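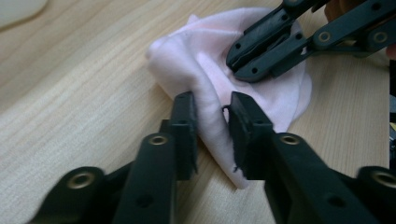
*Pink cloth on a pale wood tabletop.*

## Jewelry Cleaning and Care: Your Questions

**Do I need a special jewelry cleaner?**
Probably not. Most of the bottles we've tried at Kemeys did little that warm water, a drop of dish soap and a soft toothbrush couldn't. If the label won't say what's in it, leave it on the shelf.

**What about ultrasonic machines?**
Fine for plain gold. Keep opals, pearls, emeralds and anything glued well away from them. "Safe for all jewelry" is a claim I'd want in writing, with a refund attached.

**Will anti-tarnish strips stop my silver from going dark?**
They slow it down. Branwen Pugh, at our repair bench, tested 2 brands and wouldn't pay for either again. A closed box does most of the work.

**Does a compartment tray help?**
It keeps chains from tangling and stones from scratching softer metal. A cheap plastic one will do.
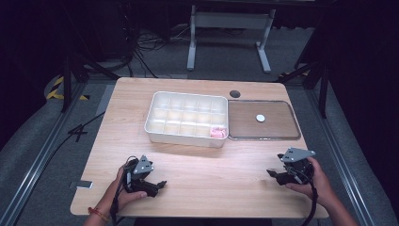 ## Repairs and Plating

**How long does rhodium plating last?**
Anyone who quotes you a number of years is guessing. A ring worn daily wears through much faster than earrings do.

**Is a $50 "lifetime care plan" worth it?**
Read the exclusions first. Plenty of plans drop you after one missed inspection, and lost stones often aren't covered. We don't sell one.

**Can you repair pieces bought elsewhere?**
Usually. Hollow chains and tension settings we may turn down. Any job over $300 gets a written quote, and you can take that quote to another shop.

*Page last checked by Heledd Eynon, 12 Oct 2022*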